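Zollia Residents' Forum
Household and Laundry > Care of white knitwear

Bensaid_Textiles
Members are asked for their views on the washing of white knitted garments. The guidance sheet issued to new tenants at Zollia recommends 40 degrees for all whites. In my opinion this is too high for knits, and I propose that the sheet be amended before April.

flositard71
I must disagree. I have washed white knits at 40 degrees for 19 years without any loss of shape. Lower temperatures leave the collar grey, and residents then resort to bleach, which does far greater harm.

Bidau_House
The position at Bidau House is that the care label takes precedence over any general rule. Our own sheet gives no temperature at all. We do ask residents to keep the spin low and to dry knitwear flat.

Bensaid_Textiles
I am grateful to Bidau House. Drying flat is sensible, but the racks in our drying room are narrow and a jumper hangs over both sides. Could the matter of racks be raised separately?

flositard71
It was raised last year. The quotation was £495 and it was declined.

north_stair
With respect to the previous contributor, the quotation covered new lighting as well. The racks alone were considerably less. On the original question, I would support 30 degrees with a longer soak. More than 10 households on our stair already follow this practice.

flositard71
A longer soak ties up the sink for everyone else. I remain in favour of 40 degrees.

Bidau_House
Members may wish to note that texture matters as much as temperature. A raised or dimpled knit holds detergent and should be rinsed twice. Two close views of white knit fabric are attached. 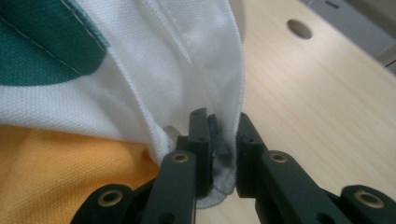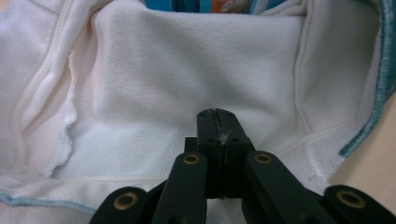

Thread length: 2 min read

north_stair
The second rinse is a fair point and ought to be included in any revised wording. I would ask that the label rule be placed first.

flositard71
Agreed as to the label. I do not agree as to the soak.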